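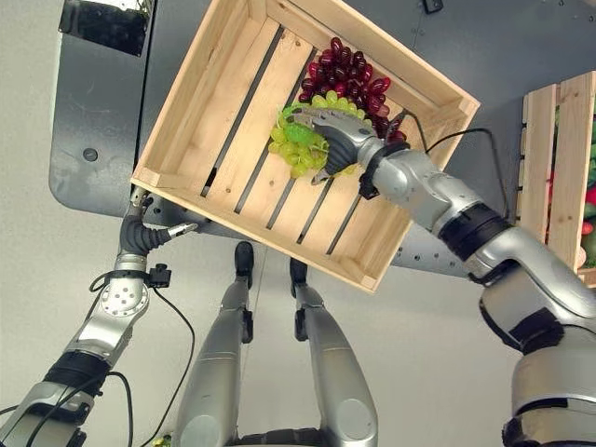 March 1, 2023. Grape day at the produce bench. The wooden crates are back in use, which pleases me more than it should. I still like the slatted floor: crumbs and stem bits drop through, and the red bunch can sit up against the far wall with the green one in front of it. On paper the layout calls for a divider. The divider is in a drawer, probably the one that sticks.

Checked the Grolus order sheet against the shelf again. It lists 15 bunches. I have two I would serve to a camera and several I would serve to an enemy.

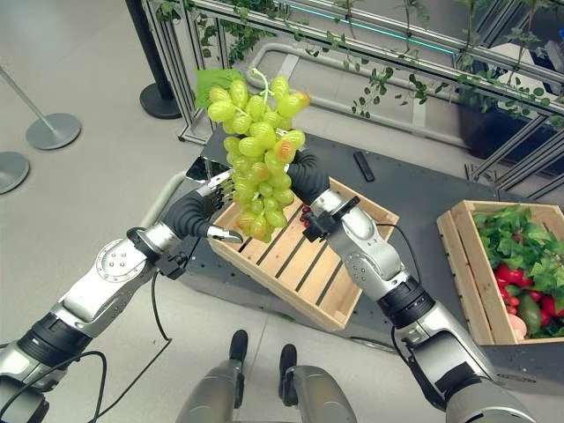 The Nikonholm lot number is 644, same as January, so either they restock slowly or grapes have no sense of time. Wrote it on the lid — in pencil, so expect this note again.

To do:

- move herbs and peppers to their own crate label
- find divider
- ask for another green bunch, blushed if they have it

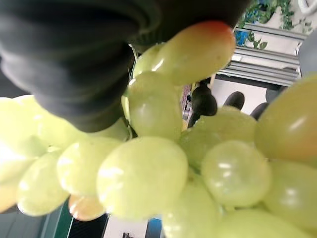

*Green bunch, close up. Orange blush on a few.*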